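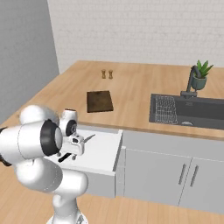 April 2019 — the open day at Nanport

Home late, feet sore, and I want to get this down before it all runs together. Kazimiera Gajewski had been promising me a place on the visitor list since last August, and when the message finally came I nearly said no on account of the drive (75 miles each way, and you know how I am about the tunnel). I'm so glad I went!

I had expected a big noisy hall with machines bolted to the floor. Well, there was a bit of that downstairs, but what Kazimiera wanted me to see was up on the second floor, in a long warm room with a projector and a row of desks, where they teach the arm its kitchen work on the computer before a real one gets anywhere near a real kitchen. They call the program Rulow. The kitchen in it is a very pleasant one, I must say, with a honey-colored wood counter and a white brick wall and a little spiky plant beside the faucet. I told her I would move in tomorrow. She said the drawers have nothing in the way of handles on her side of the argument, and everybody at the desks laughed, so I suppose that is an old joke among them and I never did get to the bottom of it.

The task of the day was the knife and the drawer. We watched the white arm with the black-handled knife in its grip, over the open drawer, and I caught myself leaning forward in my chair as if I could help. A knife is a hard thing to ask for, Kazimiera says — it is thin, it is long, and it wants to swing. They run the same job again and again with small changes, and the tally on the wall when I arrived stood at 1,306. A good evening for them is 300 more. I asked whether the computer gets bored and a young man at the end desk told me no, but he does.

Then came questions from the visitors. A retired dentist wanted to know about the wrist and went on for quite some time. I asked why they don't simply start with spoons, and it seems they did, all last winter, and everyone was sick of spoons.

After that they gave us coffee and those flat almond cookies, and we were taken down in groups of 6 to see Caruso, which is the real arm, working at a table behind a yellow line. It was stacking cups while we were there. Slower than I expected, and so careful, like my mother with the good china. Steltero paid for that part of the lab, so there was a short speech, which I mostly missed because I was looking for my scarf.

Kazimiera walked me out to the car and we stood talking until the lot lights came on. She looks tired but she is happy there, I think. I must write and thank her, and send the plum cake recipe, which I promised twice. The scarf was in my coat sleeve.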